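Floor Area, Balconies and the Number on the Listing
September | By the Property Desk

Two apartments in the same building can be advertised at the same size and differ by a full room inside.
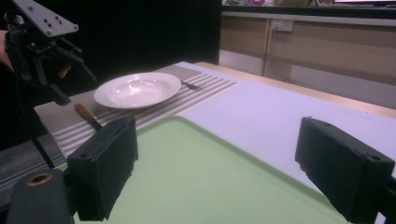

What the number includes

A listed floor area is the result of a measuring method, and there are several in use. One runs the tape along the inside face of the perimeter walls. Another runs to the center line of any wall shared with a neighbor. A third takes the outside face of the exterior walls and counts everything within it, including columns, risers and the thickness of interior partitions. Balconies, storage cages and parking bays may be added on top, or listed on their own line.

At Detton, a mid-rise building on the east side of Cadmont, a corner apartment on the market this month is advertised at 1163 square feet. The recorded unit plan shows the interior and the balcony as separate areas, and the advertised figure is the sum of both. A smaller unit on the same floor is listed at 714 square feet, interior only. A buyer who divides price by area will get a result for each, but the results can't be compared until the balcony is taken out of the first.

Where the differences come from

Wall thickness matters more in small units. In a studio with concrete party walls, measuring to the center line instead of the inside face adds area on at least two sides, none of which will hold furniture. Structural columns have the same effect. Older buildings tend to have more of them, and they are often boxed in with the plumbing risers.

Ceiling height is a second source. Some methods leave out any floor area below a set height, which affects top-floor units with sloped ceilings. At Rarnari, a converted warehouse, the upper-level apartments have mezzanines under the roof line. The sales brochure counts the mezzanine floor in full. The recorded plan counts only the part with standing height.

Balconies are the largest item. A wraparound balcony can account for up to 70 square feet of the total in a one-bedroom unit at Asadi, and the listings there do not always say so.

What to check

Ask for the recorded plan and read the notes in the margin, where the measuring method is normally stated. Check whether the plan was drawn before or after construction -- plans drawn beforehand can be revised, and the brochure may still carry the earlier area. Compare the unit boundary on the plan with the walls as built, especially where a balcony has been enclosed.

Monthly dues are a separate matter. In many buildings they are set by each unit's share as written in the governing documents, and that share may rest on an area that matches neither the listing nor the plan. The share is the one that gets billed.

For a purchase that depends on exact size, a measured survey of the unit can be ordered before the inspection period ends. State in the order which method is to be used, and ask for exterior areas on a separate line.

Contact the Property Desk | Copyright Cadmont Homes Quarterly. All rights reserved. | Back to top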